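Vertical antenna in a small back yard – how many radials before I stop?
Posted in Antennas and Feed Lines, Aug 1, 2022

Dadent

Hi all! I put up my first real HF antenna in April, a quarter-wave vertical for 40 meters, and I am having a ball with it. Before this I only had a random wire out the bedroom window, so hearing stations from the other side of the ocean on a piece of aluminum tubing I cut myself still makes me grin.

Now the puzzle. I started with 4 radials lying on the grass, each one a quarter wave long. The SWR was nearly flat and the analyzer showed close to 50 ohms at the base, and I thought I had nailed it on the first try. Then I read a bit more and added radials until I had 22, which is as many as I could make from the spool I had. The SWR got worse! It now sits at 1.4 to 1 at the bottom of the band. Signals seem the same or a little better, but I can't swear to it with conditions going up and down all summer.

So did I make things worse? Should I pull some of them up? The soil is heavy clay, the yard is narrow, and the radials on the fence side are bent around to fit. Feed line is coax with a choke at the base.

Clindasance

Congratulations on the vertical, that's a great first antenna! And please leave the radials where they are. You made it better.

A quarter-wave vertical over a really good ground has a feed point resistance in the mid 30s. What your analyzer reads at the base is that number plus whatever the ground is eating. With only a few radials on clay you can easily have 15 ohms or so of ground loss, and 36 plus 15 lands you right by 50. Lovely SWR, but a good slice of your power is warming up worms. As you add radials the loss part shrinks, the total drops toward 36, and the SWR climbs to 1.4. So that reading is pretty much what I'd hope to see.

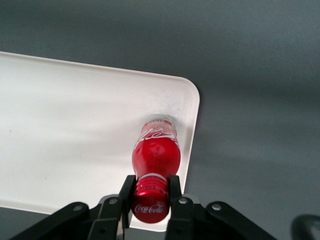
You can do the sum yourself. Measure the resistance at the base with the reactance tuned out, then divide 36 by what you read. If it says 50, you're at 72 percent. If it says 40, you're at 90 percent, and the difference between those two is just under 1 dB. Not huge, but it's yours on every contact, and it costs nothing more than wire. It's only a rough guide (the radiation part shifts with the soil and the thickness of your tubing), but I love how much you can learn from one number.

Measure right at the feed point if you can. Coax transforms the impedance, so a reading taken in the shack tells you about the cable as much as the antenna. Recheck your resonance too. It moves when the ground changes, and you may need to trim or stretch the tubing a little.

On bent radials – don't worry about them. Wires on the ground aren't resonant in any useful way, and more short ones beat a few long ones for the same amount of wire. I have 463 feet of it under my lawn, most of it bent around something, and it works fine.

Besson

just use a tuner, 1.4 is nothing. my rig doesn't start folding back until 2 to 1. pin the wires down before you mow though!!

Dadent

Went out with the analyzer before supper. 41 ohms at the base! I'm thrilled. Resonance had slid down a bit like you said, so I took an inch off the top section. Going to buy another spool and fill in the side by the shed.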